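Record-keeping at the Navley rowing squad

The Navley squad has kept its training records by hand for many years. Each rower filled in a card after a session, and the cards were placed in a box at the boathouse. From November the squad will keep these records by computer, using a program prepared by Yu-ting Pan, who coaches the junior crews at Grorley.

The program stores the distance rowed, the stroke rate and the resting pulse for each member. It then compares the last four weeks with the four before them. A coach who once spent an evening adding up figures can now read the result in 30 seconds — provided that the entries were made correctly in the first place.

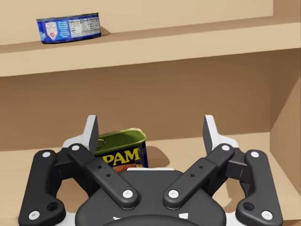

Tins on the shelves, computer-rendered.

Two crews at Stullell tested the program during the summer. Their coach found that the pulse readings were of most use when taken before breakfast, and that readings taken after the journey to the river varied too widely to be relied upon. The form has been changed accordingly.

Members should enter their figures by 8 p.m. on the day of training. Those without a computer at home may hand a written card to the coach on Tuesday, as before. Results from the Kostiuk regatta will be added separately — the times are still being checked against the umpires' sheets.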